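Sim stage: tray tilt task, ball won't stay on target

Jarkness wrote:
Our uni robotics club is stuck on the second task in the sim round. The arm has to hold the tray corner and get the ball onto the blue dot. We've done 200 runs and 146 overshoot. Gripper pointing straight down, tray turned corner-on to the arm, like so.

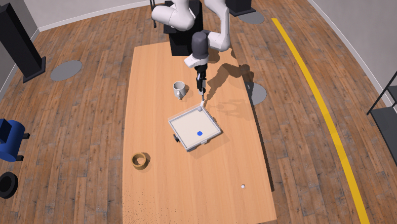
Reply #1
Stusta wrote:
Your gains are too high. Drop the wrist speed and try again before you touch anything else.

Reply #2
Ular wrote:
Disagree. We slowed ours right down and it got worse. Check the friction value on the tray first. The default is 9 times lower than what our team measured on a real one.

Reply #3
Stusta wrote:
You can't change friction, the rules say the scene file stays as supplied. Ask Desmond Achterberg if you don't believe me, he's marking it.

Reply #4
Ular wrote:
That's for the final. Practice runs are open.

Reply #5
Jarkness wrote:
Left friction alone and halved the wrist speed. 9 good runs in a row, then it went off the side again. Will post the log after uni tomorrow arvo.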